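Umthorpe Path Guides – Frequently Asked Questions

Ordering, map updates, trade accounts and submissions. For access conditions on a particular path, check the corrections page for that title first.

Which titles are in print?

The current list is the Umthorpe Circular, the Cilto Valley Paths, and the two-volume Björklund Way. The single-volume Björklund Way is out of print and will not be reissued. Its route numbering does not match the present edition, so the two should not be used together.

How do I tell which edition I have?

The edition and printing are given on the back of the title page. A letter after the printing number means that corrections were made to the text without a change of edition. Copies with a letter C or later already include the Cilto footbridge diversion.

What scale are the maps?

Strip maps are drawn at 1:25,000 and overview maps at 1:100,000. Each strip map is printed with the direction of travel running up the page, so north is rarely at the top. A north arrow appears in the outer margin of every map page.

Are the maps enough to walk from?

They are drawn to be used with the route text and cover a narrow band either side of the path. They do not show the ground you would cross if you left the route in poor weather. Carry a full sheet map as well.

How are walking times worked out?

Times are for a steady pace with a light pack and exclude stops. An allowance is added for ascent. No allowance is made for stiles, soft ground or dogs. Where a stage has a tidal crossing, the time is given separately for each side of it.

Can I download the route files?

Yes. Each guide has a code printed inside the back cover. Enter it on the downloads page to get the GPX files for that edition. A code can be used on 5 devices. If it is rejected, check that you have chosen the right volume – the two Björklund Way volumes have separate codes.

Do you sell e-books?

The Umthorpe Circular and Cilto Valley Paths are available as fixed-layout PDFs. We do not produce reflowable files. The route text refers to map positions by page, and these references fail when the page size changes.

When are orders sent out?

Orders received before noon on Monday to Friday leave the same day. Anything later goes on the next working day. Guides are sent flat in card envelopes. Orders of more than four copies are boxed and go by courier, and a signature is needed.

Can I return a guide?

Unused copies may be returned within 30 days. Copies with a missing section or pages bound out of order will be replaced at any time. Send a photograph of the fault and of the back of the title page. There is no need to return the faulty copy unless we ask for it.

Do you supply shops and visitor centres?

Yes, on firm sale or sale-or-return. The minimum first order is ten copies, mixed titles allowed. Display stands are lent free of charge against a standing order.
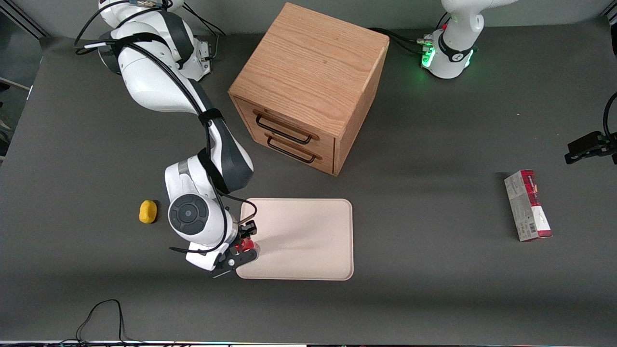

Robot arm at work over a tray.

What is Fudgate?

Fudgate is our imprint for longer writing about walking and slow travel. It publishes two books a year and has no maps, codes or route files. Fudgate titles are listed on their own page but can be ordered in the same basket.

Do you accept proposals for new guides?

Route guide proposals are read in September only. Send a one-page outline, a sample stage of no more than 2,000 words and a GPX track you have recorded yourself. Tracks drawn on screen are not accepted. Fudgate proposals are read all year and should be marked for Isauro Magaña.

How do I report an error or a change to a path?

Use the corrections form, giving the title, printing, page and a grid reference. Reports of closures are checked with the highway authority before they are posted. Small changes, such as a gate in place of a stile, are held for the next printing.

May I reproduce a map or a passage?

Walking clubs may copy up to four pages for a led walk without asking. For any other use, write to the permissions address with the page numbers and the intended print run.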